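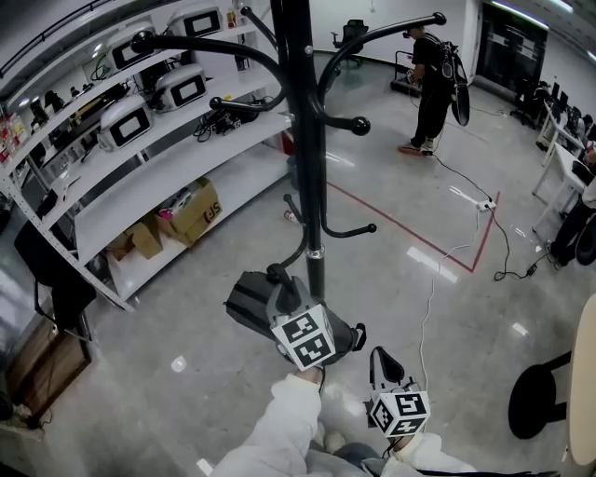
Can members of the Parholm savings plan still get their money back after the suspension?
Everyone with a registered claim will be repaid the amount they put in, starting in March, with the smallest accounts going first.

PARHOLM – Stokance, the firm appointed to wind up the Bomine savings plan, is glad to share that the first repayments to members will go out in March. We know it has been a long and worrying wait for a great many families, and we want to thank every one of them for the patience they have shown us on the phone, by letter and at our front counter.

Bomine stopped taking deposits last fall after regulators ordered it to close. The plan had promised members a monthly return that its records show was being paid out of new deposits. Since then our staff have gone through the books account by account, and 562 claims have now been checked and accepted. Some 50 more are waiting on a missing receipt or a signature, and we would dearly like to settle those too.

Repayments will cover deposits only, less anything a member has already been paid by the plan. Promised returns are not included. We understand that this will come as a disappointment to people who were counting on that money, and we are sorry to be the ones to say so.

Payments will be made in three rounds. Members with the smallest balances will be paid first, and the later rounds will follow as the plan's remaining property is sold. The sale of the former Bomine office on the Parholm waterfront is being handled by Pasichnyk, and offers are being looked at now.

If you have had a letter from us with a claim number on it, you do not need to do anything more, other than let us know if you have moved or changed banks. If you put money into the plan and have not heard from us, please bring or mail whatever paperwork you have – a deposit slip, a membership card, even a page from your bankbook – to the Stokance office in Parholm. The counter is open until 5 p.m.

Please be careful as well. We have heard from several members who were called by strangers offering to speed up a claim for a fee. Stokance does not charge members anything, at any stage, and will never ask for a bank password. If you get a call like that, hang up and tell us.

A further update will be issued once the first round is complete.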